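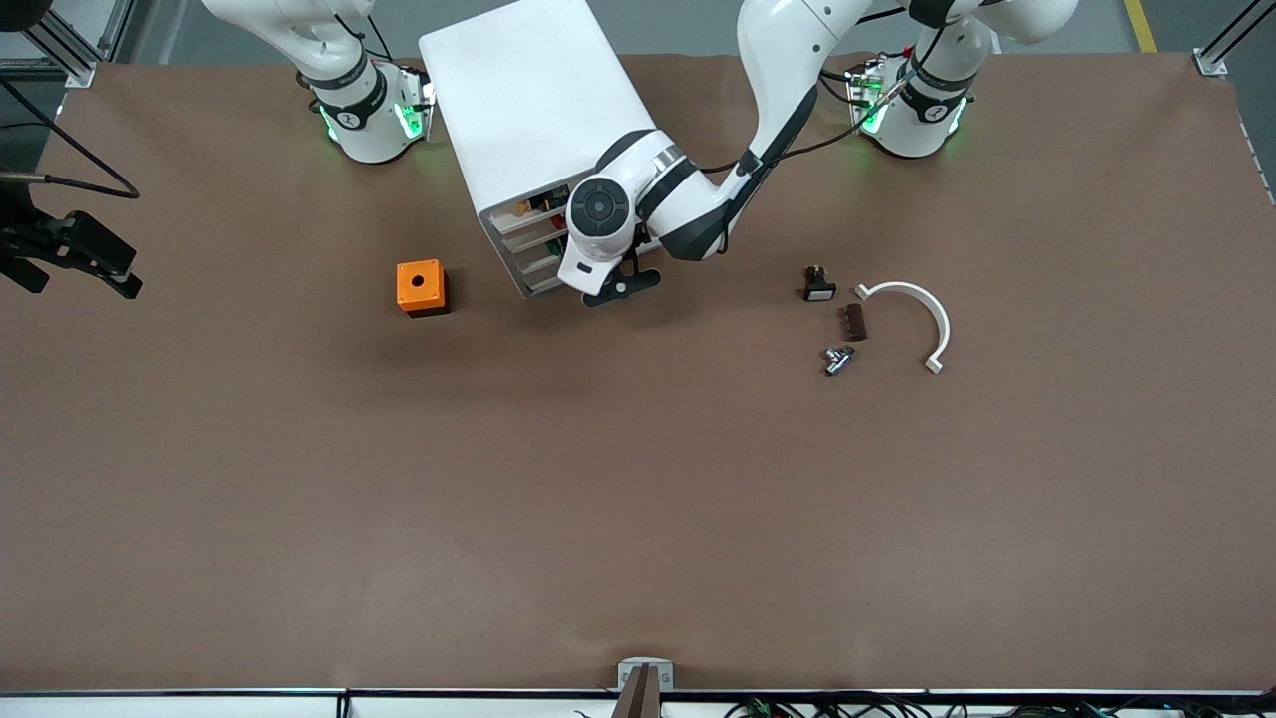
One of the two-arm tables in Gemberg, with the drawer cabinet and small parts.

About Sarnivance

Sarnivance teaches robot arms to do small bench jobs. A person does the job through the robot, many times over, and we record each run and train a controller from the recordings. Our customers are mostly small manufacturers and repair shops who have a task that is too fiddly or too short-lived to be worth programming in the usual way.

We are in Gemberg, on the second floor of the old Theodorakopoulos building, above the tile showroom. The freight elevator still works and all our tables came up in it.

How we started

The company was started by Filippos Liapis, who had spent several years installing pick-and-place cells for a packaging company. Most of that work was writing positions into a controller by hand, then coming back to write them in again after somebody moved a fixture. He wanted a way for the person who already knew the job to show the robot how it goes.

The first setup was a single arm bolted to a door laid across two sawhorses. You held the arm by the wrist and pushed it through the motion. It worked for wiping and for simple placing. It did not work well for anything with two hands, as the person doing the pushing only had the one free, and was usually standing in the way of the camera as well. The second setup had two arms and a pair of hand controllers, and everything we have built since then follows that pattern.

What we do now

We have four tables. Each has two arms mounted along the far edge, with a two-finger gripper on the arm and an open work surface in front. The tables stand on aluminum extrusion, which lets us move a camera post or a bracket without drilling anything.

A typical project goes in this order.

The customer sends us the parts, and whatever holds the parts in their own shop. We would much sooner have the real bin with the real scratches on it than a clean drawing. If the parts live in a cabinet with small open drawers, we want that cabinet.

We agree on what counts as finished. For a sorting job this is usually a short sheet: which part goes where, which way up, and what to do with a part that doesn't belong. Customers tend to find this step slow. It has saved us more trouble than any other.

An operator then runs the job by remote control. Everything the arms do is recorded along with the camera views and the gripper position. The operator's hands never go over the table during a run. Between runs somebody resets the parts, and we ask that they not be set down in the same spots each time. A fitting might be on its side in one run and turned the other way in the next, and the cabinet itself gets shifted and put at an angle. If the parts always start in the same place, the robot learns the place and ignores the part.

For most jobs we record 325 good runs before we train anything. Some need fewer. Shiny metal parts and anything curved and thin, such as a plastic clip, usually need more, and we say so in the quote.

After training, the arms try the job by themselves while an operator stands by at the controls. When the robot gets stuck, the operator takes over, finishes the motion, and hands it back. Those takeovers are saved too, and they go into the next round of training. They are the most useful recordings we get.

Hand guiding

We still teach by hand where it makes sense. If a job has one careful motion in it, for instance pressing a lid down until it seats, you can feel through the arm when it is right, and that is hard to do with a controller. The arm is put in a free mode and the operator moves it by the wrist. We record the path and the force and use them as a starting point. For everything else we use remote control, as it keeps people out of the camera view and both arms can be used together.

Amedeo

Amedeo is the software we wrote to keep track of all this. It stores the runs, lets an operator mark a run as good, bad or partly usable, and shows where in a run the arms slowed down or went back for a second try. It began as a folder of scripts and a spreadsheet. Customers get a copy with their own recordings in it, and they can add runs after we hand the job over. There is no separate fee for this.

The recordings belong to the customer. We don't use one customer's runs to train another customer's robot unless both have agreed to it in writing.

Our operators

Running the arms is a paid job and we train people for it ourselves. A background in robotics isn't needed. People who have done assembly, sewing, dental lab work or watch repair pick it up quickly, and so do some people who have done none of those. The first week is spent moving blocks and stacking cups. The second week is small parts, and that is when most people find out whether they like the work.

A shift is 170 minutes at the controls with breaks inside it, and then other work for the rest of the day: resetting tables, reviewing runs, labeling. We tried longer sessions in the early days and the runs got sloppy toward the end, so we stopped. Operators can throw out any run of their own without giving a reason.

We count tasks by the job sheet. At the last count, in June, we had taught 211, from putting screws in trays to folding shop cloths. A few of those were failures and are in the total anyway. Clear plastic bags are still a problem for us, and we turn down most jobs that involve them.

What we don't do

We don't sell robot arms, and we don't build safety fencing or conveyor lines. We can tell you what will need to be guarded, but a licensed integrator has to do that part. We also don't take on jobs where the robot has to keep pace with a fast line. An arm taught by a person moves at something close to that person's pace through the controls, and through the controls everybody is slower than with their own hands.

Visiting

The shop is open to visitors on the first Saturday of the month from 10 a.m. to 1 p.m. Come in by the side door and take the stairs. You can try the hand controllers on the practice table. Children are welcome if they can reach the controls from the step stool. Please leave coffee on the shelf by the door.

For a quote, send a few of your parts in a padded box with a note saying what you want done with them and how many you handle in a day. Put your return address on the inside as well as the outside. We will try the parts on a table and write back with a yes, a no, or a list of questions.

Comments

marlow_d
We sent in a box of hose fittings in the spring and got the list of questions. Took us a week to answer them because two of our own people didn't agree on which way up they go in the tray. Fair enough.

Bench Nine
Do the takeovers have to be done by the same operator who did the original runs? We are doing something similar with one arm and ours get jerky when we switch people.

Sarnivance
Bench Nine: no, we mix operators on purpose from the start. If you only switch people late you will see a jump. Try redoing part of your first set with the second person.

Bench Nine
Thanks, will try that.

tkw
Is the Saturday thing still on in the summer? Drove over in August once and the side door was locked.

Sarnivance
tkw: we close in August. Sorry about the drive. It's on the door now.

old_toolroom
I did the two weeks of operator training. The cups were fine. The little clips I could have thrown out the window.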